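Print this page
E-mail this page

Minutes, Tuesday shop meeting, Hand Cell
February 26, 2019

Minutes by me, Justinas Urbonaitė, because I lost the draw again. I type the way I talk, so if you want the short version go read the action list at the bottom.

Present: both shifts from the cell, Rozīte by phone (bad line, she dropped twice), the safety rep from upstairs, and the Trinard service guy, who had driven in through the snow and got the good chair. Apologies from Grodel, who are at a trade show.

1. Last minutes
Approved. The spelling of Bukitz has been fixed in all three places. Sorry, Bukitz!

2. The grip fault
This took up most of the hour. For anyone who was off last week: during the two-hand turning job the right hand stopped answering the release command and kept squeezing while the left one was still holding on from the other side. The screen said everything was fine. The evening shift hit the stop button, which worked, but the part stayed pinched and one of our people (I won't put the name in, we all know, and he's OK) reached in to pull it free before the arms were locked out. The fingers shifted when he tugged. He got a sore thumb and a fright, and I'd like us to treat that as a serious thing, even if he keeps laughing about it.

I put the picture up on the wall so we could all talk about the same grip. 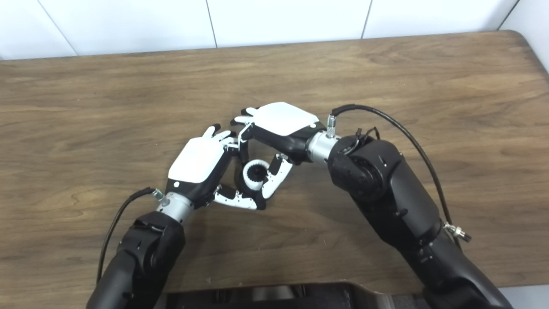
Both hands closed around the part, two-hand turning job.

The service guy thinks the release message is getting lost somewhere between the controller and the right wrist. He pulled the logs and found 42 dropped messages on that side over the week, against hardly any on the left. He wants to start with the cable and its connector, then look at the hand itself if that doesn't cure it. Rozīte asked whether it could be software, seeing as we took the new Grodel update in the same week. Fair question, and we went round and round on it for a good while. We agreed to try the cable first and roll back the update second, one at a time, so we know which one did it. (Last August we changed both things at once on the other fault and never did learn anything.)

Somebody asked what the hand costs if it has to be swapped. The answer was some 3,000 for the repair kit alone, and the room went pretty quiet. Bukitz will check if it's under warranty.

3. Reaching in
The safety rep was very clear and I'm with her all the way. A stopped arm can still be holding force in the fingers. From today the rule is stop, lock out, wait for the second person, then open the fingers by hand using the release sheet. The sheet is taped inside the cabinet door, where you can't see it with the door shut, so I'm going to print a big one for the front. She also wants the near miss written up properly, and I said I'd help him with the form because it's a horrible form.

4. What we can keep running
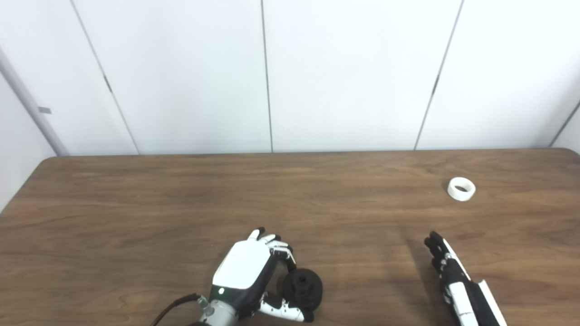
Single-hand work is fine to carry on with as long as the right side is kept at the slow speed and isn't asked to grip anything. The morning shift wasn't thrilled (slow speed is really slow, I get it) but they'd take that over shutting the whole cell down. No two-hand jobs until the service guy signs off. If the left hand so much as hesitates on a release, stop and call me, even if it clears by itself. I'd much rather get a silly phone call.

Rozīte asked if we could have the screen show an actual grip force instead of just the green "OK". Everybody liked that. Trinard will ask their office, no promises.

5. Any other business
The cell door squeaks. Still. Also, please put the 3 mm hex key back on its hook, I bought two and they're both gone.

Actions
- Swap right wrist cable, run the log again: Trinard
- Update rollback, only if the cable swap doesn't fix it: Rozīte
- Warranty check: Bukitz
- Near miss form, big release sheet: me
- Hex key: whoever has it

Next meeting same time next week, and someone else is typing.

Print this page
E-mail this page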